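Sorting small parts after the August swap

The Nivstead swap room brought in more loose bits this August than in any month so far. Complete sets are easy to deal with: they get a label and go on the shelf the same day. Loose pieces are slower, and most of them came in mixed together in grocery bags and shoe boxes. We weighed the lot at 885 ounces before any sorting was done.

We have changed how we handle them. Until now everything went onto the long table, where small pieces rolled off and were stepped on. Now the work is done on the floor, one color at a time, with a bucket and a bag. The carpet keeps things from rolling, and dark pieces show up well against it.

The bag goes on the wall, on one of the white adhesive hooks. Knot it around the hook at the top so it stays put. Keep the bottom of the bag off the floor – it makes sweeping easier and people don't kick it. The bucket stands on the carpet within reach and takes the pieces being kept.
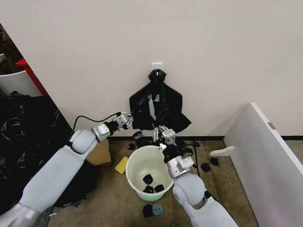

Black bag on its wall hook, with the bucket on the carpet and black pieces in and around it.

A few notes for anyone taking a turn:

Start with an empty bucket. Leftovers from the last color get mixed in otherwise, and we had to redo one batch in the spring for exactly that.

Stop at 50 pieces and write the count on a slip. Slips are on the shelf by the door, next to the Breladness crates.

Cracked or chewed pieces don't go back out. If you can't tell whether something is damaged, set it aside in the tray marked Min and someone will look at it on Saturday.

Check the carpet along the baseboard before you leave. Small black pieces are easy to miss there.

So far 16 batches are finished and 3 are waiting for labels. The finished ones will be on the lower shelf at the next swap, free to take as usual. We could use more buckets, white or another light color so dark pieces are easy to see in the bottom. The hooks are from Kokell and we have plenty of those. Buckets can be left inside the side door any time the room is open.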